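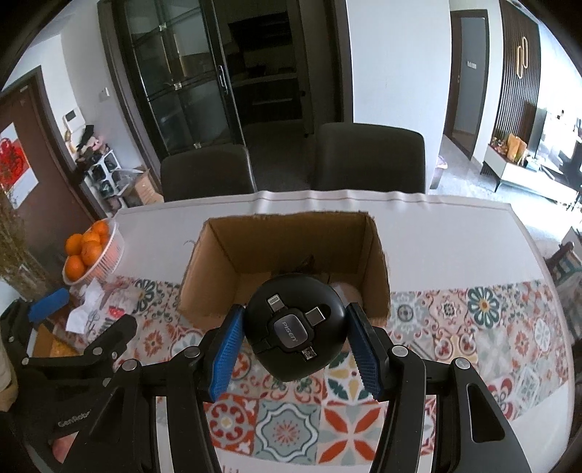

Charging hub between the blue pads, open box behind it.

May, started after lunch. Task: small things from the dining table, sorted with the box. Notebook is with me (Kimutai), Narayanan has corrected two points and I have put them in.

Question of the day is still the one from Urley: can a machine clear a family table yet, with the family's real things on it? My answer after today is the same as last month, "some objects yes, the table no". I write down the reasons so that we do not discuss them again from zero.

1. The round hub. It is a good object for two fingers. It is hard and round, so when both pads touch the sides it centres itself a little. The difficulty is in the connectors. They are tucked around the hub, but they point in different directions, and if a pad comes down on a tip instead of on the body, the grip is short. A person turns the hub without thinking. Our policy does not turn anything. It goes to where it believes the middle is and closes. In the last evaluation on the Stolora arm this was the most common failure for all cable objects, and Narayanan thinks we should teach the turn as a separate small skill. I am not yet convinced, but I agree we need more starting angles.

2. The box. I like this box. The flaps are off and the walls are plain. From above it is easy, from the side it is not: the fingers need room to open at the moment of release, and near a wall this room does not exist. Rule from now on – release in the middle of the box, never in the corner, also when the corner looks more tidy. We will lose packing density. For a household this is acceptable, for the D'Souza packing bench it is not, they want full cartons.

3. Things already inside. The policy was trained mostly on empty boxes. This was a mistake of planning (mine). When keys and paper are on the bottom, the depth estimate becomes nervous, and paper is the worst, it has no clear top. 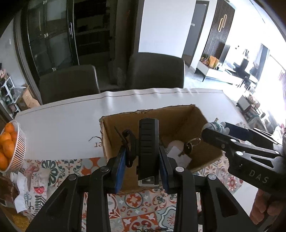 Device with the clear lens section over the box. Keys and crumpled paper inside, second gripper coming over the right rim.

4. Two grippers at one box. With people it is natural, one waits half a second for the other. In our controller there is no waiting, only a forbidden zone around each tool, and a box of this size is almost all forbidden zone when two tools are there. Proposal: one gripper owns the space inside the rim, the other one stays outside until it is free. Slower, but I can explain it to a customer.

5. The lens device is harder than the hub. The body is long and straight, this is fine, but the bracket sits on the side and it has a joint. I would not like to squeeze on the joint. We have no force limit per object at present, only one limit for everything, and that limit was chosen for Fletach parts, which are metal. Must be changed before any test in a home.

6. Small soft things. Tip grip only. Do not press with the full pad, the object disappears from view behind the finger and after this the wrist picture is of no use.

7. Tissues and patterned cloth. The runner has many small motifs, and the detector has taken a printed flower for an object before. Please keep this cloth for the next round also, a plain table makes us too optimistic.

Numbers, so they are in one place: the set has 241 demonstrations in total after checking. From the last evaluation, 40 trials with mixed objects, 20 complete without help. In eight of the others the object was gripped well and then released on the rim. I think those are the cheap ones to repair.

To do:
– Narayanan Kotian: force limit per object class, first version.
– me: starting angles for the cable objects, write the rule for the rim.
– both: decide if fruit stays out of the task. I say leave the basket alone, it already is where it belongs, and the machine should learn this too.

Reply to Urley not sent yet. I will send points 4 and 5 and the numbers, without the word "soon".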